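Letbridge retailer Aasen brings forward its Christmas gift range and extends returns

October 7, 2020 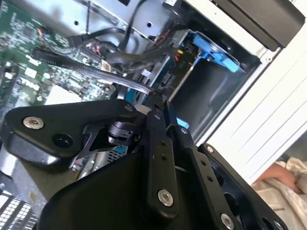

Longer period for exchanges and refunds

Aasen, the Letbridge department store, has confirmed that its Christmas gift range will go on sale in all departments this Saturday, two weeks earlier than last year. The store has also lengthened the period in which gifts may be returned.

Any item bought from the gift range between Saturday and Christmas Eve may be brought back until the end of January. The usual limit of 45 days will continue to apply to all other goods. Customers will need a receipt or a gift receipt, and items must be unused and in their original packaging. Opened cosmetics, pierced jewellery and personalised goods are not covered, except where they are faulty.

Birger Strand, head of buying at Aasen, said the decision had been taken in August, after customers were asked how they planned to shop this winter.

"A large share of those who replied told us they would like to spread the cost over more weeks, and to avoid the shop floor in December," Mr Strand said. "We have moved our deliveries forward so that they are able to do so. The full range will be on the shelves from the first morning — customers will not have to wait for a second delivery in November."

The range

The range consists of 400 lines, of which 203 are new this year. Beauty and clothing accessories again take up the largest part of the ground floor. Prices start at £3 for a single hand cream, and more than half of the range costs less than £20.

Pinaner, which has supplied the store with scarves and gloves for several winters, has produced a set in lambswool for sale only at Aasen. The set is available in four colours and comes in a flat card box suitable for posting. A matching hat will be sold separately.

The beauty department will offer brush sets, bath oils and a small make-up palette from Wimport, together with an advent calendar from the same firm containing 24 travel-size products. The calendar sold out before the end of October last year. Orders for it are limited to two per customer.

Gifts for men, which were previously shown on the second floor, will move next to the main staircase. The display will include wallets, shaving kits, socks and a selection of cookery books. Toys and children's gifts remain on the first floor.

Opening hours and wrapping

From the beginning of November the store will open until 8pm on Thursdays and Fridays. Sunday hours are unchanged. The first hour of trading each Tuesday will be kept for older customers and for those who need more room or more time to shop.

The number of customers admitted at any one time will continue to be limited, and face coverings must be worn unless a customer is exempt. Staff at the Market Street entrance will direct visitors to the side door when the main hall is full.

The wrapping desk will reopen on the lower ground floor. Customers will be asked to leave their purchases at the desk and to collect them later the same day, as queues cannot be held in the corridor. Wrapping costs £2.50 for each item and is free on orders above £60. Customers may bring their own paper, although the charge will be the same.

Delivery

Gifts may be sent directly to another address with a handwritten card and without a price shown on the delivery note. Standard delivery within Letbridge is free. Orders for other parts of the country should be placed by 16 December, and overseas orders by the last day of November. The store does not deliver perfume or nail varnish outside the United Kingdom.

A printed gift guide will be available at all tills from Saturday and will be posted to account holders during the following week. Gift cards bought at the store this year will remain valid for two years from the date of purchase — the previous term was 12 months. Cards already in circulation will be extended automatically and do not need to be exchanged.

We use cookies to improve your experience on this website. By continuing to browse, you agree to our use of cookies. Accept | Manage settings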